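Stop Timing Everything

2018-05-08

My library did a puzzle night in March. Jigsaws, a few chess sets, a box of those metal ring things you pull apart. I went because it was raining and the coffee was free. Good turnout too. And within ten minutes somebody had put a phone on the table with a stopwatch running.

For a jigsaw! Lighthouse, lots of sky.

I've been stewing on it ever since. We time everything now. Reading gets timed, my e-reader tells me how many minutes are left in the chapter and I never asked it. Recipes get timed before you've found the pan. The walking path in Prumton has posts along it so you can check your pace, and half the people on it are looking at their wrist when they pass the one spot where you can see the river. I used to say hello on that path. Now I mostly get a nod, and a glance down.

And yes I know. Some people like a clock. Runners, swimmers, speedcubers, fine, that's the sport, the clock is the other player. No quarrel. My quarrel is with the clock wandering over into things that were getting along without it.

Take puzzles, since that's where I came in. I've had one on the go most of my life. My family did them on a card table in the front room from Thanksgiving until whenever, and whenever could be Easter. You'd walk past, put in a peice, walk off. Guests did it. The mailman did it once. If you'd asked how long it took, nobody would have known what you meant. Did you count the days it sat under a tablecloth because company was coming? Did you count the cat?

Same with the cube. I had one in school and could do one side, later two, and I carried it around for a year with the corners going fuzzy in my coat pocket. Never solved it. Had a wonderful time. I mention this at parties and people tell me there's a method, you can learn it in a weekend, here's a video. I don't want the method. I want the thing in my hand while I think about something else. 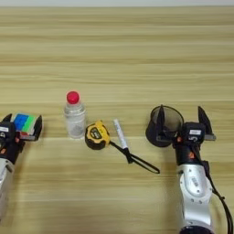

What the clock does to beginners

It runs them off. I've watched it happen. Kid sits down, picks up a puzzle, another kid says I can do that in under a minute, and the first kid puts it back. Thirty seconds earlier that was a happy kid.

Adults are worse because we hide it. I joined a crossword group online, Fliltar, very friendly people, and then they added finishing times next to everyones name. Automatic, no way to switch it off. I stayed 3 more weeks. I caught myself looking up answers so the number wouldn't be embarassing. Looking up answers! In a crossword! For strangers! So I quit and went back to the paper, where it takes me all day and there's jam on it by dinner.

The usual reply

The usual reply is that measuring helps you get better. Sometimes, sure. It helps you get faster, and if fast is what you were after, great, go. But I did a sewing class last fall where we logged our hours per project, and what I learned was to pick easy projects. My best thing from that year is a coat lining I did by hand after the class was over. No idea how long. Most of a winter.

The other reply is that it's only for fun, don't look if you don't like it. Try it. Try sitting at a table with a running stopwatch on it and not looking.

There's money in it too, obviously. Camenzind, the game shop near me, has a shelf of puzzles now with a timer built into the lid. 80 pieces, timer in the lid. The plain ones are on the bottom shelf by the door where the boots go. I bought one anyway, 4,000 pieces, a harbor, box a bit crushed. It has been on my dining table for roughly a season. We eat in the kitchen.

What I'd like

Not much. One night at the library with the phones in the coat pockets. Crossword sites with an off switch. Maybe take down a post or two on the path, the ones near the river at least.

And if you come by my place and there's a bit of harbor wall you can see the spot for, put it in. Coffee's on the counter.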